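Hivby Cast Iron Casserole, 29 cm oval

Home > Kitchen > Pots and pans > Casseroles

A heavy oval casserole with a tight lid, made for stews, chilli, pot roasts and anything else that wants a long time on a low heat. It goes from the hob to the oven to the table. The oval shape takes a whole chicken or a brisket joint that would have to be trimmed for a round pot.

Colours: Slate, Oatmeal, Dark Red
Availability: in stock, sent from our Drundow warehouse

About the pot

The Hivby is cast in one piece and coated inside and out with enamel. The inside is a pale cream, so you can see how brown your onions and mince are getting before the liquid goes in. The base is ground flat and works on gas, electric, ceramic and induction hobs. Do not drag it across a glass hob. Lift it.

The underside of the lid has rows of small bumps. Steam collects on them and drips back over the food, and a stew left in a low oven for an afternoon should not need topping up. The knob is steel and is safe at any normal oven temperature, but it gets as hot as the rest of the pot, so keep a thick cloth or a pair of oven gloves to hand.

Both side handles are wide enough to grip with gloves on. This was changed from the older version, which a good many customers found too narrow — the new handles fit the old lids, if you are replacing only the base.

First use

Wash in warm soapy water and dry well. There is no need to season the inside. The bare rim where the lid sits should be wiped with a little cooking oil before the first use and again whenever it looks dull.

Start on a low heat and let the pot warm through for a few minutes before adding oil. Cast iron holds its heat, and a medium flame is enough for browning meat. High heat on an empty pot can crack the enamel and is not covered by the guarantee. 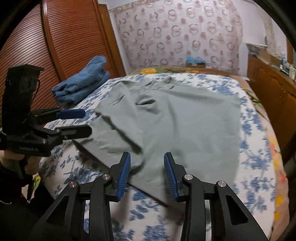
Grippers with blue pads, and a pale grey-green garment on the bed.

Cleaning

Let the pot cool before you put water in it. For stuck-on food, fill with warm water and a spoonful of bicarbonate of soda, bring to a simmer, then leave to stand. A nylon brush will shift the rest. Do not use wire wool or scouring powder. The pot can go in the dishwasher, though the enamel will lose its shine over time and we suggest washing by hand.

Store with the lid slightly open. Four rubber clips are supplied for this.

What is in the box

One casserole base
One lid with steel knob
Four rubber lid clips
Care leaflet with a recipe for beef and bean stew

Goes well with

Testa wooden spoon set. Long handles, flat edges for scraping the base of the pot.
Cosell trivet. Folds flat and takes the full weight of a loaded casserole.
Hivby lid knob, spare. Same fitting on all sizes.

Delivery and returns

Delivery is free on orders over £50. Below that we charge the carrier's standard rate, shown at checkout. The pot is heavy and is sent in a box of its own, so other items in your order may come separately.

Unused pots can be returned in the original packaging. If yours arrives chipped, keep the box and send us a photo of the damage through the contact form. We will arrange collection. Small marks on the bare rim and on the feet are from the firing and are not faults.

Guarantee

The casting is guaranteed for life in home use. The enamel is guaranteed against faults in making, but not against knocks, drops or overheating. Keep your order number, as we will ask for it.

Customer rating: 4.7 out of 5, from 1,158 reviews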